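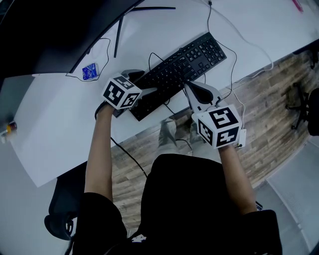

Galerie – Les postes de travail de l'espace Gullier

L'espace Gullier a engagé cet hiver le réaménagement de ses postes de travail. L'opération, conduite sous la responsabilité d'Ama Mensah, porte sur le mobilier, le matériel informatique et le rangement des câbles. La présente galerie rend compte de l'état des lieux dressé avant la remise en ordre définitive, prévue en février. Elle est mise à la disposition des usagers et des services partenaires.

Le bureau et son équipement
Plateau blanc, écran noir de grand format, clavier complet avec pavé numérique. Le clavier est placé en diagonale sur le plateau. Son emplacement définitif sera arrêté poste par poste, après avis des utilisateurs.

Les câbles
Plusieurs cordons, blancs et noirs, courent encore sur le bureau, et l'un d'eux descend vers le sol. Leur regroupement sous le plateau a été confié à Rodrigo Figueiredo. Le sol, à lames gris-brun d'aspect bois, est conservé.

Les petits objets
Les effets personnels laissés en bordure des bureaux seront réunis dans des boîtes nominatives. Les usagers sont invités à retirer les leurs auprès de l'accueil avant le début des travaux.

La salle et son éclairage
Le plafond blanc, avec ses poutres et ses conduits apparents, ne fera l'objet d'aucune modification. Les luminaires fluorescents sont maintenus – leur remplacement relève d'un programme distinct, suivi par Hwa-young Shin. 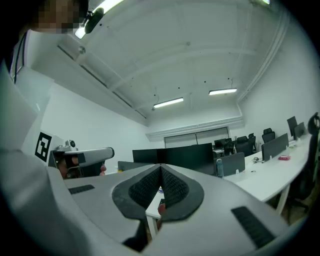
Le plafond de la salle et ses luminaires, espace Gullier.

Galerie mise en ligne le 11 janvier 2024. Toute demande de reproduction est à adresser à Grigore Manole, service de la documentation.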